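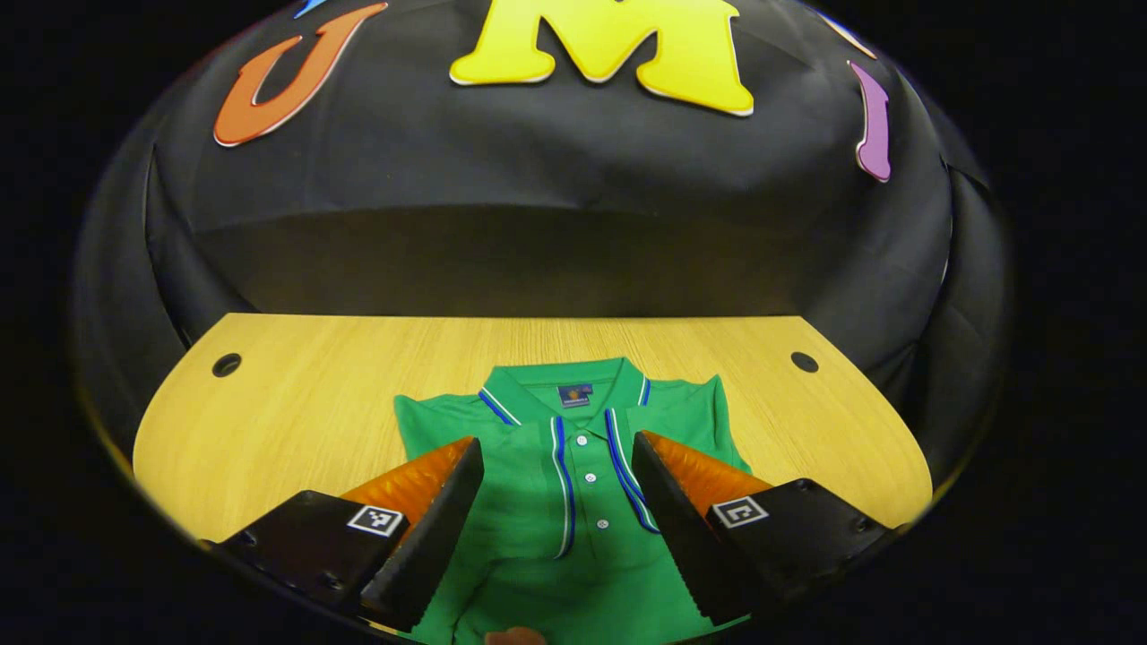 Reading time: 7 min

Polo shirts: folding, washing and drop-off FAQ

Last updated 30/06/2025

Nolby takes in used polo shirts, sorts them, folds them and passes them on through our shelves and by post. Over 3000 have come through since we opened. Most questions we get are about folding, so those come first. Washing, stains and drop-off details are further down the page.

FOLDING

How should a polo look when it's folded?

Front up, collar at the far end, placket running straight down towards you. The green one at the top of the page is folded front up with its collar to the back of the table, and you can see the blue and white stripes on the collar and down both sides of the placket. If a shirt has a trim like that, it should show. People pick shirts off our shelves by the collar colour more often than by the size.

What is the method, step by step?

Do up the buttons, all of them. Lay the shirt face down on a flat surface with the collar away from you. Smooth it from the centre outwards with the flat of your hand. Fold one side in from the middle of the shoulder, all the way down, so the edge runs parallel to the centre of the shirt. Turn the sleeve back on itself so it doesn't stick out past the fold. Do the same on the other side. Bring the hem up to the middle of the back, then fold again so the bottom edge sits just under the collar. Turn the whole thing over and straighten the collar.

Two folds or three from the hem?

Two for adult sizes up to large. Anything bigger gets three, otherwise the stack leans. Small kids' sizes can get by with one fold and will look better for it.

Do I have to do up every button?

Yes, please. A polo with an open placket twists as soon as it goes face down, and then the collar sits crooked when you turn it over. If a button is missing, do up the others and put the shirt in the mending tub.

Should the collar be up or down?

Down, lying flat, with the points even. Ribbed collars curl at the tips after a few years of washing. Press them flat with your fingers and leave it at that. We don't iron collars before shelving.

What about long sleeves?

Fold the side in, then lay the sleeve straight down the back of the shirt. If the cuff goes past the hem, double it back.

Can I use a folding board?

You can. We keep a Flidier board on the shelf next to the size labels and it's good when there is a big bag of matching shirts to get through. Set it to the wide position for adult shirts. The hinge on the left flap is stiff, so open it by the edge and not by the corner. For a mixed bag it's slower than folding by hand - you spend all your time changing the width.

How wide should the finished fold be?

It has to fit the shelf bays, which are 34 cm across. A hand's width of space beside each stack makes it easier to get shirts out, so fold narrower than the bay. We don't measure each one.

Can I roll them?

Roll them at home if you like, particularly for travel. For drop-off, flat or rolled makes no difference to us because everything gets opened out and checked. On the shelves we only use flat folds.

Does it matter what surface I fold on?

A smooth table is best. A bed works but it's too soft to get a proper crease and it's hard on the back. Wipe the table first, especially if you're doing white shirts.

The fabric is textured. Does that change anything?

A little. Textured knits grip themselves, so they hold a fold well but don't slide when you want to adjust them. Lift and re-lay the fabric instead of pushing it across. Thin, shiny sports polos are the opposite and will slither off a tall stack. Keep those stacks low.

How high can the stacks go?

Eight adult shirts, or up to the line marked on the upright. Collars alternate: one stack of collars facing out, with the folded edge at the back. Please don't turn every second shirt around to even up the height. It does make a level stack but then half the collars can't be seen.

WASHING BEFORE DROP-OFF

Do shirts need to be washed first?

Yes. A normal wash with your usual detergent is fine. Go easy on the fabric softener, or leave it out, as some families who use our shelves have sensitive skin.

What temperature?

Follow the label. If the label has been cut out or has faded, use cold. Strong colours such as bright green and royal blue should be done with other darks the first few times, and striped trim on a pale shirt should always be washed cold.

The stripes on the collar have run. Will you still take it?

If it's faint, yes. If the collar colour has bled into the body of the shirt, it goes to rags. You can drop it in the rag bin yourself and save us the sorting.

Inside out or right way out?

Wash inside out, dry inside out, then turn it back before you bring it in. This last bit gets forgotten a lot.

Can polos go in the dryer?

Cotton knits shrink, mostly in length. We suggest hanging them from the hem with the pegs at the side seams. Hanging from the shoulders leaves peg marks where people will notice them. A poly-cotton blend will cope with a low tumble.

How do I get out a stain around the neck?

Rub a bit of dishwashing liquid into the inside of the collar, leave it for half an hour, and wash as usual. Don't use bleach on anything with coloured trim. If it hasn't come out after two goes, it probably won't.

Do you dry-clean anything?

No. Knitted polos don't need it. Blazers and wool jumpers that come in by mistake are set aside and sent in one lot to Kılıçarslan Dry Cleaners, and we pass them on to another group afterwards. We would still prefer that you didn't bring them.

DROP-OFF

Where do I bring shirts?

To the side door on Stistosance Lane. There's a short-stay bay opposite. The front door is for people collecting.

What do you accept?

Short and long sleeve polos, all sizes, any colour, plain or trimmed. Small logos are okay. We also take unopened packs of plain white T-shirts.

What don't you accept?

Shirts with holes bigger than a 5 cent coin, shirts with someone's full name printed across the back, anything damp, and hangers. We have enough hangers.

Is a name written on the tag a problem?

No. We black it out or put a sew-on label over it. If you have time to do it at home with a laundry marker, that's a help.

Should I fold shirts before I bring them in?

It's appreciated but not required. Folded shirts are quicker to check. Shirts stuffed in a garbage bag are still welcome as long as they're clean and dry. Please use a clear bag if you have one.

Is there a limit?

Three bags per visit. If you are clearing out a whole club or school store, email first so we can make room. In March, when the weather starts to turn and the short sleeves come off, the drop-off shelf fills up and we may ask you to come back another time.

Do you give receipts?

We can give a written note listing the number of bags. We can't put a dollar value on it.

COLLECTING AND KEEPING

How are the shelves set out?

By size first, then by colour within each size. Kids' sizes are on the lower shelves. The size is on a sticker on the inside of the collar, not on the outside, so lift the collar gently and put it back the way it was.

Can I unfold a shirt to look at it?

Of course. Hold it up, check the length, try it on over what you're wearing. If you're not taking it, leave it on the end of the table and we'll refold it. A shirt left on the table is much easier to deal with than one pushed back into the wrong stack.

Sizes seem to vary a lot. What should I go by?

Go by the width. Lay the shirt flat and measure straight across, armpit to armpit, then compare it with one that fits. Labels differ between makers, and older cotton shirts have usually lost some length.

Can I swap it for a bigger one later?

Yes, whenever you need to. Wash it and bring it back through the side door like any other drop-off, then come around the front.

How do I stop the fold lines from setting in?

Refold in a slightly different place every couple of months if the shirt isn't being worn. For a crease that's already there, hang the shirt in the bathroom while someone has a shower, or use a warm iron on the inside. Keep the iron off the buttons and off any rubbery logo.

Is it better to hang polos or fold them?

Fold them. Heavy knits stretch at the shoulders on a hanger and you end up with two little bumps. If you must hang them, use a wide hanger and do up the top button.

Can I get these instructions on paper?

Printed copies of the folding section are kept in the rack inside the side door. Take one for home, or a few if they're for a club.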